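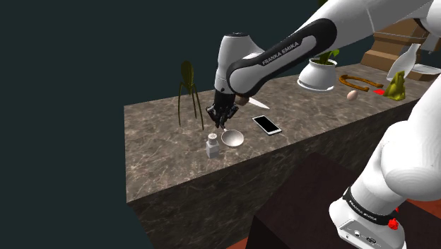
Sealing a marble counter in a shared kitchen

Posted by Fukholm_Residents

Our building has a shared kitchen on the ground floor, which is used by the occupants of 13 apartments. The counter is marble and was installed by the previous management company. We have no record of whether it was ever sealed. In March a resident left half a lemon on it overnight, and there is now a dull ring that does not respond to dish soap. We wish to know whether sealing the counter would remove this mark, and whether residents may do the work themselves. We have been quoted $134 by a local firm, Luvidus, for a single visit.

Palo Stone Care

Sealing will not remove the mark you describe. Acid etches the surface of marble, and a sealer only slows the absorption of liquids such as oil and coffee. A light etch can usually be improved with a marble polishing powder applied with a damp cloth. Please test the powder in a corner first.

To check for an existing sealer, place a spoonful of water on a clean area and leave it for 13 minutes. If the stone darkens, it is ready to be sealed. Residents may apply a penetrating sealer themselves, provided that the surface is fully dry and the excess is wiped off within the period stated on the label. Two thin coats are preferable to one heavy coat. You should ask Luvidus in writing whether the quoted price includes polishing.

cairns_tenant

We used baking soda on ours and it was fine. Vinegar should not be used under any circumstances.

Cairns House Office

Please confirm who owns the counter before any work begins. Under our own agreement, fixtures belong to the landlord, and a resident who had one resealed on a Friday evening was not reimbursed the $40 spent on materials.

Contact | Terms of Use | © Community Help Pages | Back to top

This site uses cookies. By continuing to browse, you accept their use.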